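Chapter 3
Pop Songs and the Memory of Listeners

Many people can sing the chorus of a song which they did not hear for twenty years. In this chapter we ask how such a chorus is made, and why radio stations of the 1980s helped it to stay in the mind.

Our main case is the Drotora, a dance band led by the singer Wekesa Kimaro. Their first single sold only 600 copies. The second one sold nearly 2,000, and its chorus has just four notes. 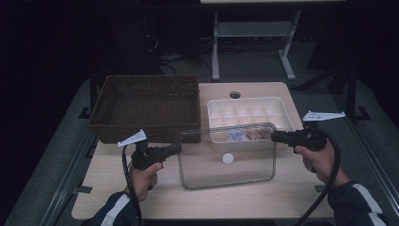
Figure 3.1 A wicker basket and a white tray with small compartments on a table.

Before you read further, listen to both singles two times. Write down the words you remember - do not correct them yet. We will come back to your list in the section on rhyme, where Kimaro's early lyrics are compared with his later ones.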